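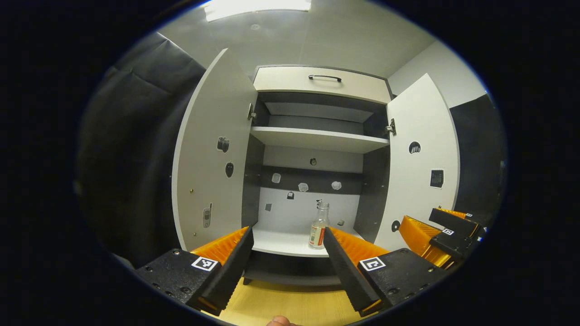 3.2 Collecting the cabinet demonstrations

Home | Issues | Authors | Search | PDF

Figure 3. Hand-held demonstration at the white two-door cabinet, doors open, bottle on the lower shelf between the fingers.

I'll admit I came into this project as a remote-control person. Our first batch for Rolumano was 198 demonstrations recorded with a leader arm, and I was pretty fond of that setup! But reaching into a cabinet with it was slow going, and I kept bumping the doors (the left one especially). So in December we switched to hand-held grippers for everything with a shelf in it, and I never really went back.

The way we work now is simple. You hold the gripper, bring the open fingers in toward the bottle, close them, lift, and back out. The square markers on the fingers let us work out how far apart they are at each moment, so we don't need a separate sensor for that. Hjalti Hjaltadóttir and I did most of the recording ourselves, around 700 takes between us, and our styles are easy to tell apart – mine come in low and hers swing in from the right.

We kept both styles in the training set. I wanted to throw mine out, to be fair, but the policy trained on Hjalti's takes alone got stuck whenever the bottle stood near a side wall. We also left the stickers on the doors and let them be part of the background. Takes where the fingers touched the shelf were kept if the bottle stayed upright, and marked so that we could leave them out later (see Section 4.1 for what happened when we did).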